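Bench Technician, Desktop Refurbishment (fixed term)

Reference: 406
Location: Nistivora, Skurham
Hours: 32 per week, day shift
Reports to: Harriet Mercado, Workshop Lead
Closing date: Jul 16, 2018

Nistivora takes in retired office computers from business customers, strips and tests the parts, and rebuilds the machines for resale. We have 2 posts open on the desktop bench. Both run until the end of October, with extension subject to workload.

The work

Each tower is logged, laid on its side and opened. The technician takes out the hard drive, memory and processor, checks each part against the job sheet and sets aside anything that fails inspection. Drives go for wiping before any other work is done on them. Tested parts are then refitted, cables are routed clear of the fans, and the machine is passed to final test.
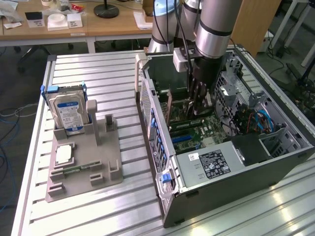 Parts are kept with their own machine until the job sheet is signed off. Processors are put down face up and memory modules are laid flat, never stacked. Drives stay in their caddies unless the caddy itself is damaged. Old thermal paste is cleaned off at the bench and fresh paste is applied when the heatsink goes back on.

The current contract, for Kordestani, covers 300 desktop towers. Stock is logged in Vukon; training in this is given in the first week.

You will need

Experience of taking apart and rebuilding desktop computers, paid or unpaid
Working knowledge of processor sockets, memory types and drive connectors
Ability to follow a written procedure and record results accurately
Safe working habits around static and mains equipment
Good close eyesight (with glasses if worn) and steady hands

Useful but not required

Fault finding on power supplies, by substitution only. Units are not opened on site.
Experience of BIOS updates and password resets
A forklift or pallet truck certificate

Conditions

Wrist straps, gloves and safety shoes are supplied. The job involves standing for long periods and lifting complete towers. Parking is free.

To apply

Send a CV and a short covering note to Harriet Mercado, quoting the reference. The note should name the last desktop you rebuilt and list the parts you changed. Shortlisted applicants will be asked to complete a practical bench test, which consists of one full strip and rebuild with a written fault report.

No agencies.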